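Household Goods Reuse Service: Changes for Residents of Markcombe and Vamwood

Oct 17, 2025

The Household Goods Reuse Service will move to its winter schedule at the start of next month. Residents are asked to read the following before bringing items to either collection point.

The Markcombe point, on the ground floor of the former Wubshet warehouse, will remain open on weekday mornings. The Vamwood point will open in the afternoon only. Both points will close on public holidays, and no items may be left outside the doors when a point is closed. Goods left overnight are exposed to the weather and usually have to be thrown away at public expense.

Between April and the end of September, the service received donations from 177 households. Kitchenware and bedding made up the largest share. Most of what was accepted has been passed on to residents setting up a home for the first time, and the remainder is held in storage at Markcombe.

Items accepted at both points include dishes, pots and pans, table linens, baskets and other storage containers, lamps with intact cords, and small furniture that one person can carry. All items should be clean and ready to use. Sets should be tied or boxed together, with the number of pieces written on the outside.

The service cannot accept mattresses, car seats, paint, opened cleaning products, or appliances that use gas. Large furniture is accepted by appointment at Markcombe only. Appointment requests should be made in writing and should give the dimensions of each piece. A household may book up to 2 appointments in a calendar year.

Residents who wish to receive goods should complete the short request form, which is available at both points and at the Flumevell branch library. Proof of address is required at the first visit. There is no charge for any item, although a delivery fee of $70 applies to large furniture sent to an address outside the town limits. 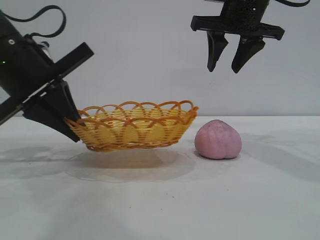 A woven basket. Baskets of all sizes are accepted at both collection points.

The service also wishes to remind residents that donated goods cannot be reserved for a particular person or returned once they have been entered in the register. Donors who need a receipt should ask for one at the time of delivery, as receipts cannot be issued later.

Questions about the winter schedule may be submitted at either collection point during opening hours. Written replies are normally sent within ten working days.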